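I picked up The Salt Ledger from the returns trolley in December, mostly for something to read on the bus, and finished it inside a week. For a book of over 700 pages that is quick for me.

Lucienne Hoarau sets the whole thing in Molstead, a port town where the harbour has been silting up for years and everyone pretends it hasn't. Marcus Haddad is a marine surveyor sent to value a warehouse after a fire. The owner, an importer called Erkov, wants the claim paid before the new year. Marcus wants to go home. Then he finds that the stock book for the warehouse stops 15 days before the fire, and that the pages after it have been cut out with something very sharp.

I liked Marcus. He is slow and a bit pompous and he gets things wrong, including one thing in chapter 28 that I had worked out well before he did. I didn't mind. He writes letters to his daughter that he doesn't post, and these are the best parts of the book. The one about learning to swim could be a short story by itself.

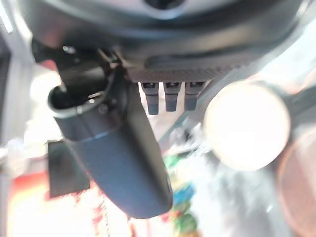

Three small tabs under a dark housing.

Erkov is less successful. He is frightening when we only hear about him from other people, and much less so once he turns up and starts talking. His long speech on the quay goes on for most of a chapter. By then we know nearly everything in it. I skimmed the second half, went back in case I had missed a clue, and hadn't.

The other character worth mentioning is Jääskeläinen, the retired pilot who rents Marcus a room. She has lived in Molstead for forty years and still gets called the new woman. Her scenes are funny without trying too hard. I would happily read a whole book about her, and the last page leaves room for one.

There is a fair amount about insurance and the tides. Some of it is interesting and some of it reads like notes. If you can get past the first hundred pages, where Marcus mainly walks about measuring things, it picks up a lot once the second stock book is found.

The ending is fair. I guessed who but not why, and the why made sense when I looked back at the early letters. One loose end about the missing key is never tied up, unless I nodded off on the bus.

Four out of five from me. I borrowed the hardback, and it is heavy - get the paperback if you read in bed. Next up is Fliltura, also by Hoarau, which is much shorter and has been on my shelf since the summer.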